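The kit behind the Plundgate blog and podcast

5 min read
Last updated: Apr 28, 2020

I get more emails about my equipment than about my opinions, and given what some of you think of my opinions I'm quite relieved. So this is the page where I keep the lot. It gets rewritten whenever something breaks or I change my mind, and the old version had two recorders on it that I no longer own.

For anyone who has wandered in from a search: Plundgate is a blog and a weekly podcast about politics, the press and the churches, and mostly about what happens when the three of them start shouting at each other. I've got strong views on all of it. I also try very hard to quote people properly, even the ones who drive me up the wall, and most of what I've bought over the years has gone towards that. If a minister says "may" and I write "will", I've done the same thing I'm always moaning about in the papers.

The recorder: Hestolus pocket model

I bought mine second-hand from Geert Geerts when he gave up the parish hustings and moved to the coast. It's grey, it's ugly, it has five buttons and I love it! It goes in a coat pocket, it starts recording the moment you slide the switch, and it puts a time stamp on every file so I can say exactly when in a speech somebody said a thing. That has saved me twice in arguments with press officers. One of them swore blind his man had never used the word "traitor", and I sent him the clip with the time on it, and I never heard from him again.

Bad points: the battery door is held on with tape now, and the built-in speaker is so tinny that everybody sounds like a wasp. The manual says it will hold 60 hours at the lower setting. I've never got near filling it. I do use the higher setting for anything in a church or a big hall, where the echo makes a mess of the consonants and you can end up unsure if someone said "can" or "can't". Not a small difference when the subject is who can marry whom.

Don't buy the newer one with the touch screen. Ah-rin Shin lent me hers for a by-election count and I managed to record nothing at all for an entire acceptance speech, then a very clear twenty minutes of the inside of my bag.

The microphone: Balaskas desk mic

This is what you hear on the podcast. It plugs straight into the laptop and has one knob on the front. I know proper audio people will tell you to get something with a separate box and a fat cable, and they may well be right, but I record in a spare bedroom next to a boiler and I don't think the microphone is the weak link.

Keep it a hand's width from your mouth and a bit to one side. I talk fast when I'm cross (anyone who heard the episode on the bishops and the broadcasting bill will know) and straight on it pops like mad. The foam cover helps. They come in packs and you'll lose them, so get a pack.

For guests I post out the older Balaskas, the round one, in a padded bag with a return label. Woo-jin Lim had it for most of a year when we were doing the series on blasphemy laws, and it came back cleaner than I'd sent it. Since everybody has been stuck at home I've had far more guests say yes, including a couple who'd been dodging me for ages, so the round one is in the post more than it's here. If you've been booked for May, please send it back promptly – there's someone waiting.

Catching broadcasts

A lot of what I write starts with somebody saying something daft on television at eleven at night. I used to rely on other people's clips and I got burned. You'll remember the business with the late-night comic and the Pope joke, where the clip everyone was passing round had been snipped just before the bit where he took half of it back. I still thought the joke was nasty. I'd have written a different post, though, and I ended up adding a correction longer than the piece.

These days I record off air to a cheap set-top box and keep anything I've quoted. The box is nothing special, it came with the flat. What matters is the keeping. I copy each programme on to a spare drive, name the file with the channel and the start time, and I don't trim it. If a reader writes in to say I've left out the context, I go back and watch ten minutes either side before I answer. Sometimes they're right, annoyingly.

Kaan Uysal has a much cleverer set-up with the subtitles saved as text and searchable. I've asked him to write it up for the blog and he keeps saying he will.

Scanner and cuttings

The flatbed scanner is a Zandholm. Slow, heavy, and it makes a noise like a tram going round a corner. It does newspapers beautifully because the lid lifts right off, so you can lay a whole broadsheet page down and do it in two goes. I've got 21 box files of cuttings in the hall cupboard and I'm working my way through them in the evenings. Sermons, leader columns, parish newsletters, leaflets pushed through the door at election time. The leaflets are the best of the lot, people will put things on a leaflet that they'd never say at a meeting.

The oldest thing I've scanned is a pamphlet from 1878 attacking a newspaper editor for being rude about a cardinal. Change the names and you could run it tomorrow. The editor was "a viper", the cardinal was "insulted before all Christendom", and there's a demand on the last page that the man be dismissed and his paper boycotted. Nesma Ait Brahim found it in a house clearance and very kindly let me borrow it. I did a whole episode on it, and the scan is free to anyone who wants it, just write.

Set the Zandholm to greyscale for newsprint. Colour gives you huge files and a yellow cast, and plain black and white eats the commas.

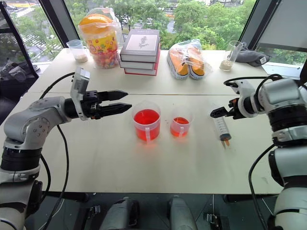 Robot arms facing each other over a white table, with a large window behind.

Leaks, tips and brown envelopes

I do get sent things. Not state secrets, don't get excited, it's mostly minutes of meetings that somebody thinks ought to have been public. For those I've got an old laptop that doesn't go online. Anything that arrives on a stick gets opened on that and nowhere else, and paper goes through the scanner and then into the locked drawer.

If you want to send me something, post is still best. Don't put your name in it unless you're happy for me to know it. I won't print a document I can't check with a second person, and I've sat on a couple of really juicy ones for that reason, with gritted teeth. I've changed my mind about leaks over the years. I used to cheer for every single one as long as it hurt the side I didn't like. Then one came out about people I did like, and half of it was wrong, and I saw how quickly it got round before anybody had rung them up to ask.

Software

Very little. A plain text editor for the posts, the free audio program everybody uses for the podcast, and a spreadsheet where every quotation I've used has its source, the time, and whether I heard it myself. The spreadsheet is the most boring thing I own and I'd rescue it from a fire.

I don't use automatic transcripts for anything I'm going to quote. They're handy for finding the right spot. But one turned "the Holy See" into "the whole EC" and I nearly wrote three paragraphs about Brussels.

What I'd get if you're just starting

Get the pocket recorder, second-hand, and a decent pair of headphones. Leave the microphone until you know you'll stick at it. A notebook too, for the stuff a recorder won't pick up, like who walked out and when.

None of the makers on this page send me anything or pay me anything. I did once get a free mug from Balaskas, after I'd complained about the knob.

Questions to the usual address. I'm slow at the moment but I do read them all, and if you've got spare foam covers for the round mic I'll gladly buy them off you.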